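Drotside open day, notes before I forget it all

Went to the Drotside works on 8th November. Typing this up fast, still have sawdust in my shoes. For anyone thinking of going to the next one (February, they said, no day fixed yet).

Getting there. Took the bus from Lelov, the one that goes by the river. Driver dropped us at the bridge instead of the gate, so a walk along the mill race in wet leaves. Sign is small. If you reach the chapel you went too far, turn back. Parking looked tight and there were people leaving cars on the verge the whole length of the lane.

The place started in 1916 as a sawmill, crates mostly, then school furniture, then toys and teaching stuff, which is what they live on now. Still one family's money in it until Botha bought a share. No idea who Botha are beyond the name on the new boiler house. The old office has the crate stencils hung up on nails and you can pick them up and handle them, my favorite thing of the day and I only saw it because I was looking for the toilet.

Tour goes in groups. Ours was led by Pantelis Raptis, who runs the drying shed. Talks fast, walks faster. We began in the yard with the logs. Beech, some maple, a heap of alder they weren't sure what to do with. He split a short piece for us and passed the halves around so we could smell them. Sour, a bit like cider.

Then the drying shed. Warm, loud, everyone took their coats off and then had nowhere to put them. The boards sit in there on thin sticks so air gets between, and the sticks all have to line up one over the other or the boards come out wavy. He had a wavy one to show us. Looked like a potato chip. 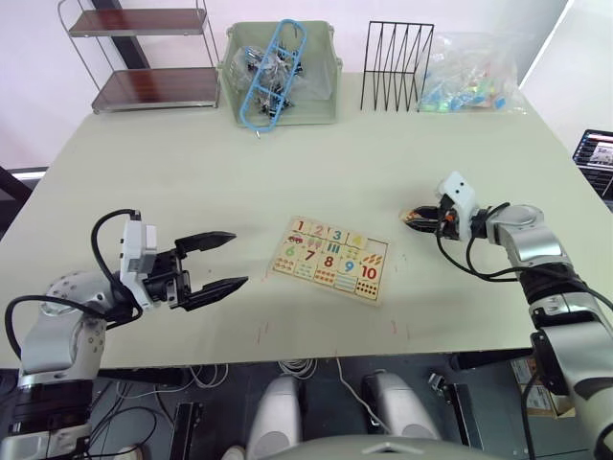

After the drying shed you cross a covered passage to the sawing hall. Ear protectors out of a bin, mine smelled of someone else. The big bandsaw was running, and an older man was feeding it without seeming to look. Kids loved it. The blades go off to Kustent to be sharpened, there's a van, and Pantelis had a lot to say about the van being late. I didn't catch all of it over the noise.

Sanding is next door and quieter than you would think. Drums that turn slowly with the parts tumbling inside. You put a hand in the finished bin and it's like putting your hand in warm beans. I could have stayed there. We were moved on.

Offcuts: all of it goes to the boiler, dust included, and that heats the drying shed and the canteen. Bags of small blocks for sale by the door, $5 a bag, fill it yourself. Take a bag with you that doesn't have a hole in it. I learned this on the bridge.

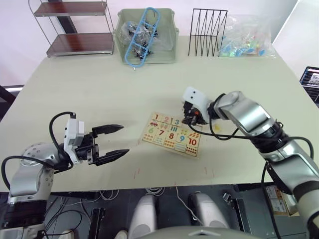
Can you go around on your own without the tour? Only the yard, the old office and the shop, and everything with a blade in it is tour only.

Tours left every 30 minutes and the line for the midday one was out past the bike rack. Go early. The first group had nearly the whole place to themselves, according to a woman I sat next to at lunch, and they got to see the bandsaw blade being changed. We didn't.

Lunch then. Canteen, long benches, lentil soup or sausage. Soup was very good, sausage was a sausage. Cash only and the change box ran out, so they were giving change in apple cake. No complaints from me. Coffee weak. The canteen windows look right over the weir and I'd go back just to sit there with a book.

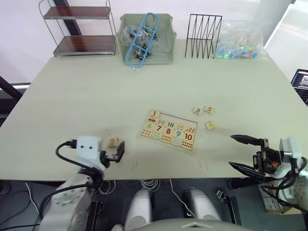 Printing room in the afternoon, and this was the part I knew least about going in. Color goes on with a soft pad that picks the ink up off an etched plate and stamps it down on the wood. Pad looks like a jelly mold. One color per pass, then wait, then the next. They let the kids stamp a square each to take home, and the ink does not come off sleeves. It really doesnt.

Somebody asked about the old paints. Long answer. Short version is they went over to water based stuff years back and the yellow has never been as good. They keep a tin of the old yellow on a shelf for comparing, and yes, he has a point, the old one is nicer. 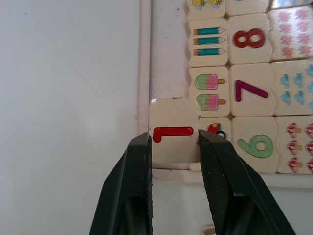
Red 1, and the number board beside it.

The shop. Seconds shelf is at the back on the left, go there first. Things with a knot showing or a number printed a bit crooked. I got a stacking tower and a set of dominoes with one dark one in it. Full price stuff up front goes as high as $50 for the big marble run, which I stood in front of for a while and did not buy. Might in February.

Other bits. Stroller OK in the yard, not in the sawing hall, there are steps. Toilets behind the old office, one is better than the other, try the left. Dogs were in the yard on leads and nobody minded. Last bus back to Lelov leaves the bridge just after they close the gate and it doesn't wait, we ran for it with the blocks coming out of the bag.

Will add the opening times when they send them round.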